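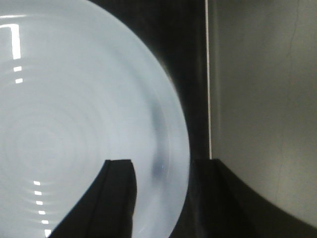

Pale blue-white plate with a glossy finish.

# Part-time dishroom and table-setting help, Bastport

Posted 2024-12-16

Sleiman is a lunch kitchen and rental dish service in Bastport. We are hiring two people for the dishroom. The job is washing, checking, stacking and packing plates, bowls and serving dishes, and setting tables when we have a booking.

**Hours:** 22 a week, mostly early afternoon. Extra shifts come up in July, when we do outdoor events. You can say no to those.

**The work**

- Scrape, rack and wash dishes after the lunch service
- Hold each plate under the light and look for chips, cracks and leftover film
- Sort by size and stack no more than 10 high
- Pack rental orders in padded crates and fill in the count sheet
- Set and clear tables for bookings of up to 376 guests, with the full crew
- Wipe down counters and sweep the dishroom at the end of the shift

Chipped pieces go in the gray bin by the back door and get written in the breakage book. We don't charge staff for breakage.

**What we ask for**

You need to be able to stand for a full shift and lift a loaded crate, about 40 plates' worth, onto a waist-high cart. Kitchen experience is useful but not required. You should be able to read a packing list in English. Bring closed shoes with a non-slip sole. We supply aprons and gloves.

New staff spend their first 8 shifts paired with someone from the current crew. Training is paid at the regular rate.

**Getting here**

The kitchen is on the ground floor of the Siselis building. Use the side entrance, next to the loading dock. There is a bike rack inside the gate and free parking after noon.

**To apply**

Leave a short note at the front counter with your phone number and the days you can work. A resume is fine too. We will call you to set up a short visit, which includes a walk through the dishroom and time to ask questions about the schedule and pay.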